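Clinic Privacy Project: Progress Report to Our Funder
February
By the project lead, Humavberg Clinic
Print this | E-mail this

Hi all, a quick catch-up on what your grant has been paying for since the last report. It's been a busy stretch (and a good one!), so I'll go straight to it.

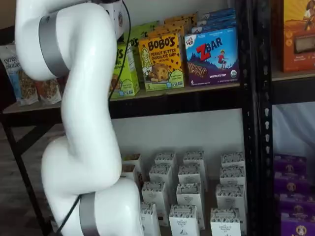
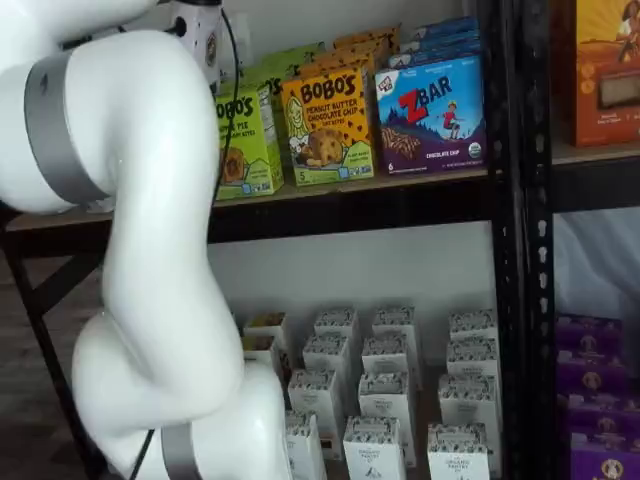
Report No. 2

We started with the old paper charts. Of the 200 boxes in storage, 64 are now indexed and locked up properly, and Grirport picks up the expired ones for shredding every Wednesday. I'd hoped to be further along, but the labels on the older boxes are a mess and I keep having to open them.

Access logs are in better shape. We moved the front desk over to Villca, so every chart lookup now has a name next to it. I found 61 logins that belonged to former staff and shut them all off the same afternoon, which felt great!

Still open: the vendor agreement with Ranulura. Their lawyers want changes to the breach notice section and I don't want to give in on that. I'll send you the draft once I have it back.

Spending is on budget, and I'd like to move the leftover training money into more locking cabinets if you're okay with that.

Comments

frontdesk2: The new login is so much faster, thank you!

chartroom: Can we get better labels before the next batch?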